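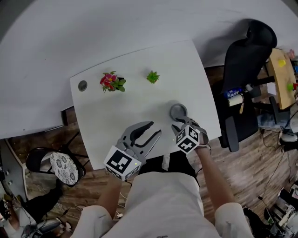

Fake plants on white desks: does anyone really feel better for them?

Board: Workspaces and Home Offices > Furniture and Fittings
Started 2024-02-05

flatpackdoubter wrote:

We have long white desks at work, a white wall behind them, and black mesh chairs. Before Christmas it was decided that the room was "a bit clinical" and two little artificial plants appeared on the desk. One has red and pink flowers, the other is a spiky green thing that wants to be an aloe. They stand side by side at the back and that was the whole of the makeover.

Now there is talk of doing the same on every desk, and I've been asked to look at prices. Ledora do a set of 8 for the sort of money I'd spend on a decent lunch, and the page says they "lift mood and focus". I don't believe a word of it. My mood has been the same all winter.

What I'd like to know from people who have lived with these things for a year or more:

Do they go grey with dust, and can you wash them?
Do they end up as one more thing to shove out of the way when you need the desk?
Is there something better to do with a small budget in a white room?

I'm not against plants. I'm against buying 17 more of something that I suspect people stopped seeing after the first week.

tepidtea wrote:

I had the flowery sort for years at my last place. The petals hold dust much worse than the leaves do. You can swish them in a bowl of warm water with a drop of washing-up liquid and leave them upside down on a towel. Check the pot first though. Some of mine were just glued into a lump of grey foam and it came apart in the bowl.

As for mood, no idea. I liked mine. I don't think I need a study to like a pink flower.

flatpackdoubter wrote:

Fair enough, but you picked yours. Nobody here picked these.

inkwell_87 wrote:

I'm going to disagree with the opening post. A bare white desk against a bare white wall is horrible to sit at, particularly in winter with the tubes on. Your eye has nowhere to stop. Two spots of colour at the back edge do more than you'd think, and they take up the space of a couple of mugs.

If they were in your way you would have said so. You haven't. You've said you doubt them on principle.

flatpackdoubter wrote:

All right, that's a fair hit. They aren't in the way. They're at the back, you work at the front, and the two don't meet. What I question is whether anybody gets anything out of them, and whether the same money would do more somewhere else. The chairs, for one.

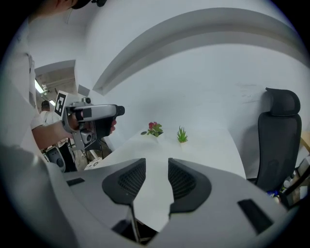 I'd also point out that red blossoms in a small white pot, on a white desk, in front of a pale wall, look a bit lonely. It reads as though someone meant to come back with the rest of it. If you're going to do colour, do some colour. A painted wall would cost us a tin and a morning, and you wouldn't have to dust it.

hobnailboots wrote:

Paint, yes. We did one wall a dull green and it made more difference than anything that has ever stood on a desk in here. Get a scrubbable one if chairs back into it. Ours took two coats, and the patch behind the radiator has had one and will never have another.

tepidtea wrote:

Are you allowed to paint, though? Plenty of people rent. We weren't permitted so much as a picture hook.

flatpackdoubter wrote:

We rent. I'd have to ask, and I know what the answer will be. So scrap the paint, annoyingly.

quietcorner wrote:

Going back to the list. I would sort the storage before I bought anything decorative. Every white desk I have worked at has looked fine at nine in the morning and awful by eleven, and plants don't help with that. Where do the rolls of tape live? Where do drinks go? If the answer is "wherever", then you'll have two dozen plants and the same mess.

flatpackdoubter wrote:

The answer is the chairs. A can of something and a roll of something, sitting on the seat. There's a wooden table alongside with small coloured bits on it as well. I've been guilty of the chair trick myself, so I can't preach.

quietcorner wrote:

There you are then. You've got a chair doing the work of a shelf. Mesh seats are bad for it too – things slide to the back and then you sit on them. A shallow tray per desk would do it, or a hook-on basket under the top. I bought one called a Gullis which clamps on without screws. It's ugly and it has held up for 5 years.

inkwell_87 wrote:

Clamp-on baskets under a thin top are a recipe for bruised knees. I've had two and took both off. A tray on the desk, yes. Under the desk, no thanks.

quietcorner wrote:

How tall are you?

inkwell_87 wrote:

Tall enough to have the bruises. And I'll say it again, trays get filled with rubbish. You put a tray down and within a week it has three dead pens and a takeaway menu in it. At least a plant can't be used as a bin.

hobnailboots wrote:

You have not met the people I work with. I found chewing gum in a fake cactus.

tepidtea wrote:

Horrid. Was the cactus all right?

cablesandcrumbs wrote:

Different question. Do your desks have the round cable holes? Ours are Mundberg tops, and the hole is at the back left on every one of them, never where the sockets are. Someone here stood a plant over the hole to hide it, then the plant had to be moved each time a charger went in or out. If you do go ahead, keep the pots clear of the holes.

flatpackdoubter wrote:

Yes, there's a round one towards the left, level with the flowers. It has a grey rim. I'd say it's the most useful thing on that desk and it gets no credit. The flowers aren't on top of it, thankfully.

Before anybody suggests it, I'm not buying decorative covers for the holes. I looked. They exist.

inkwell_87 wrote:

Nobody was going to suggest it.

cablesandcrumbs wrote:

I was, a bit.

quietcorner wrote:

Can I ask about real ones? A real aloe wants next to nothing. Water it once in a while and leave it alone. If the spiky one in the room is pretend, swap it and see if anybody notices.

hobnailboots wrote:

How much daylight is there? That's the question. An aloe under tube lights and no window will go long and pale and fall over. Mine did. I replaced it with a plastic one and my only regret is the six months in between, when I was looking at the long pale one.

flatpackdoubter wrote:

Light is poor on that side in February. And I know who'd be watering them. It would be me, and I'd forget. I have a bad record with basil.

I will give the fake aloe this much. From where I sit it looks more convincing than the flowers do. Spiky leaves in plastic are easy to believe, I suppose, as real ones look like plastic to begin with. Bright magenta petals are a harder sell.
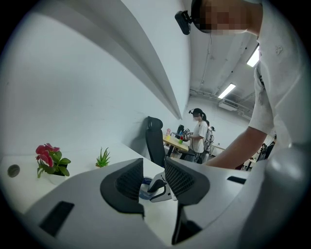 So if I'm made to buy any, I'd go for the green ones and leave the blooms out. Low pots as well. Tall ones get knocked when somebody leans across the desk, and people do lean across ours all day long.

tepidtea wrote:

Oh, don't leave the flowers out! You'll have a room of little green spikes. That's how a dentist does it. The pink is the cheerful bit. I'd sooner have one desk with a proper bunch of colour than a row of spiky things that nobody would miss.

inkwell_87 wrote:

Agree with tepidtea. You've moved from "they do nothing" to "I prefer the green ones", by the way, which suggests they do something.

flatpackdoubter wrote:

I've moved from "they do nothing" to "if forced". Don't push it.

hobnailboots wrote:

On weight: the cheap ones tip. A spoonful of gravel in the bottom sorts it, if there's any room in the pot. With the foam ones you can stick a bit of that grey putty underneath. It leaves a mark on some white tops, so try it somewhere at the back first.

cablesandcrumbs wrote:

White tops mark from everything. Tea, newsprint, jeans (really, along the front edge, blue as anything). I use a damp cloth and a dab of bicarb. I tried the Kaufmann cleaning block that people go on about and thought it took the sheen off. Others will tell you it's wonderful.

quietcorner wrote:

It is wonderful. You pressed too hard.

cablesandcrumbs wrote:

I pressed as hard as the stain required.

flatpackdoubter wrote:

Can we stay out of the cleaning block argument, there's a whole other thread for that and I've read it.

Where I've got to: I'm going to ask for one set of 8 and not the full lot, and see if anyone asks for more. My guess is that they won't. I'll put the flowers on the desks nearest the door, where visitors are the ones looking, and the green ones further in. The rest of the money I'd like to put towards trays, on the desk, small enough that they can't become a bin. If inkwell_87 is right and they fill with menus then I'll say so here.

I still don't think a plastic flower lifts anybody's focus. I'd want to see who measured that, and how, and whether they sell plastic flowers.

inkwell_87 wrote:

Put a flower on your own desk for a month. Then take it away and tell us whether you noticed.

flatpackdoubter wrote:

Fine. Pink one. I'll report back, and I'm not washing it.

tepidtea wrote:

Shake it out of the window at least.

hobnailboots wrote:

Does anyone know if those clamp baskets come in white? Asking for the desk in our hall, which has a top as thin as a biscuit.

quietcorner wrote:

Grey or black when I bought mine. Measure the lip before you order, the clamp needs more room than the box says.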